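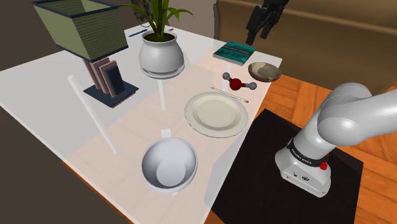

Table with lamp and potted plant (rendered).

May, notebook entry. Coat and harness fit, short-coated and deep-chested dogs.

Started at 9.15. The purpose of this entry is to record the second round of fitting for the Haltcombe coat and the Quinlan harness, and to settle the measuring instructions before the pattern goes back to the cutting room. The first round is in the previous notebook. Those figures should not be used, as the chest tape had stretched and was reading short.

Measuring. The length of the back is to be taken from the base of the neck, where the collar sits, to the root of the tail. The dog must be standing square with its head level. If the dog looks up at a treat the measurement comes out short, and if it sniffs the floor it comes out long. The treat is therefore to be held at nose height by a second person. Chest girth is taken at the deepest part, directly behind the front legs, with two fingers under the tape. Neck girth is taken low, at the shoulder. Several of the earlier sheets gave the collar position for neck girth, and those coats were all too tight at the front opening.

Greyhounds and whippets. The Haltcombe coat in its present shape does not suit them. The back length is right but the belly strap lies too far to the rear and slides into the waist as soon as the dog trots. Moved the strap forward on the sample and tried again. Better at a walk. At a trot it still turned to the left, on both dogs, and I have no explanation for this beyond the placing of the buckle. To be repeated with the buckle on the other side before anything is altered on the pattern.

Bull breeds. Chest is generous enough. The front opening rubs at the point of the shoulder, and there was some flattening of the hair on one dog after the morning walk. No redness. The binding on that edge is the stiff sort and ought to be changed for the soft tape used on the Quinlan. Ask whether there is enough of it left for a full run of samples.

Quinlan harness. The girth strap was let out by one setting on all dogs with a winter coat and taken in again for those that had been clipped. This should be stated in the leaflet, as owners tend to fit a harness once and leave it for the year. The chest plate sat correctly on every dog except the dachshund, where it rode up towards the throat when the lead was pulled. A shorter plate is needed for long-backed dogs, or the leaflet must say plainly that the harness is not intended for them. I prefer the second course until a shorter plate has been properly tried.

Stitching. The 400 g weight was hung from the lead ring overnight to see whether the ring would creep along the webbing. It did not. This is a light test and tells us nothing about a large dog lunging at a cat, so the pull test is still required. The counter on the flexing machine was set to 2,000 for the buckle strap. Completed at 14.40. Slight fuzzing at the fold, no broken threads. The same test is to be done on a strap that has been washed.

Washing. Sample coats were washed at the low setting with the Funum cleaner and dried flat. The outer cloth kept its shape. The lining had drawn in along the back seam and produced a pucker, which on a short-coated dog would sit directly over the spine. Cause not established. The lining may not have been washed before cutting — check the cutting room sheet. One coat was dried on the radiator by mistake and has been put aside, marked, and is not to be fitted to any dog.

Behaviour during fitting. Coats that go on over the head were poorly received by the older dogs, and one of the whippets would not come back into the room afterwards. Coats that open along the chest were accepted with little trouble. Sedutance have asked for the over-the-head style because it is quicker to sew. Our reply should set out what was seen here, and should ask that both styles be kept until the next round.

Leaflet wording, draft: "Measure your dog while it is standing. Fasten the neck first, then the belly strap. You should be able to slide two fingers beneath each strap. Check under the legs after the first walk and take the coat off indoors."

Outstanding:
Buckle side, greyhound coat.
Soft tape for the shoulder edge, size 5 samples first.
Pull test on lead ring.
Washed strap on flexing machine.
New chest tape. The old one has been thrown away.

Fitting room cleared 16.30. Size 2 coat is missing its spare strap, not in the drawer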